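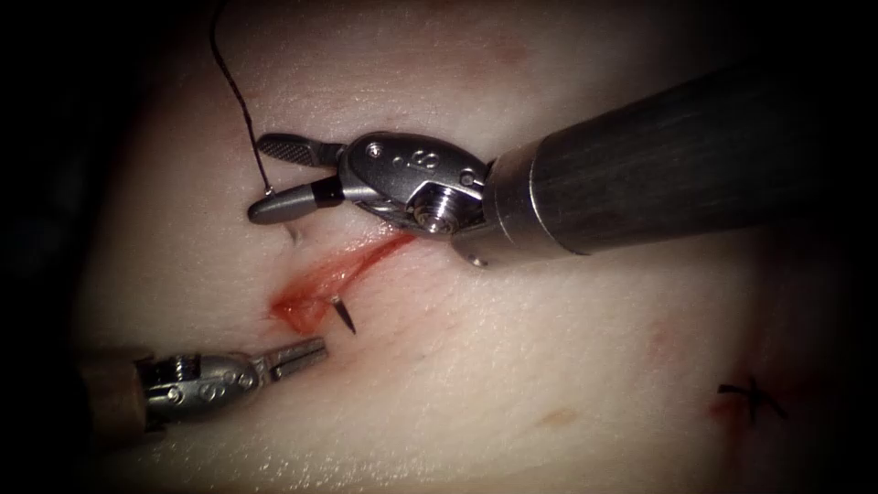
2019년 11월 21일 | 글 우이보 편집부 객원필자
공유 49 댓글 4

전시장 벽에 붙은 설명문을 좀 줄이자는 얘기를 하려고 한다. 아니, 솔직히 말하면 없애자는 쪽에 가깝다. 미술관에서 일하는 친구들이 싫어할 걸 알지만 지난주에 우이보(Uibo)에서 케스투티스 래첩의 판화전을 보고 나서 마음을 굳혔다.

전시는 좋았다. 정말 좋았다! 래첩은 동판을 아주 얕게 긁는 사람이라 가까이 가야 선이 보이고, 물러서면 안개처럼 뭉개진다. 그런데 관람객 대부분이 작품 앞이 아니라 작품 오른쪽에 서 있었다. 거기 글이 붙어 있으니까. 글을 다 읽고, 그림을 한 번 흘깃 보고, 다음 글로 간다. 나도 첫 방에서는 그랬다. "작가는 경계와 부재의 문제를 집요하게 탐구한다"는 문장을 두 번 읽었는데 지금도 무슨 말인지 모르겠다. 두 번째 방에 있던 작품은 내 눈에 그냥 겨울 논처럼 보였고, 나는 그게 좋았다. 그러다 글을 읽었더니 기억의 지층이란다. 논은 어디 가고 지층만 남았다.

물론 반론도 안다. 설명이 없으면 미술을 처음 보는 사람은 어쩌라는 거냐고. 예전에 쓴 글에 이런 댓글이 달린 적도 있다. "필자님은 많이 봐서 그렇죠." 맞는 말이라 며칠 속이 쓰렸다. 그런데 우리 어머니는 미술관에 평생 몇 번 안 가 보신 분인데, 설명문을 읽고 나면 꼭 "내가 무식해서"라는 말을 하신다. 그림만 보실 때는 그런 말씀이 없다. 저 색은 장독대 색이다, 저건 좀 무섭다, 잘만 보신다. 초심자를 위한다는 글이 누구한테 친절한 건지 나는 잘 모르겠다.

소치틀 갈린도의 조각전은 달랐다. 테드포트에서 본 전시인데 벽에는 번호만 있고, 제목과 재료는 입구에서 나눠 주는 종이 한 장에 적혀 있었다. 더 알고 싶으면 출구 쪽 탁자에 책자가 있었고. 다들 처음 몇 분은 어색해했다. 두리번거리고, 종이를 뒤집어 보고(뒷면은 백지다). 그러다 슬슬 말을 하기 시작하더라. 옆에 있던 모르는 분이 나한테 "이거 의자예요?" 하고 물어서 한참 같이 들여다봤다. 의자인지는 끝내 몰랐는데 나는 그 조각을 아직도 기억한다. 책자는 집에 오는 길에 읽었고 그게 순서가 맞는 것 같았다.

그러니까 글을 쓰지 말라는 게 아니다. 나도 글로 먹고사는 사람인데 그럴 리가. 다만 작품보다 먼저 눈에 들어오는 자리에 붙이지는 말았으면 한다. 꼭 붙여야겠다면 30자 안에서 끝내든가. 연도, 재료, 어디서 만들었는지. 그 정도면 나도 고맙게 읽겠다. 동판화를 처음 보는 사람에게는 '부재'보다 '바늘로 긁고 산에 담갔다'가 훨씬 쓸모 있다. 그 한 줄을 알면 다시 그림으로 고개가 돌아간다.

오디오 가이드 얘기까지 하면 길어지니 그건 다음에 쓰겠다. 12월에 틴두론에서 소장품전이 열린다는데, 거기는 벽 글씨가 유난히 작고 많은 곳이라 벌써 조금 걱정이다. 그래도 갈 거다. 이번에는 안경을 두고 갈까 싶기도 하고.

조회 3,274
검색어를 입력하세요 검색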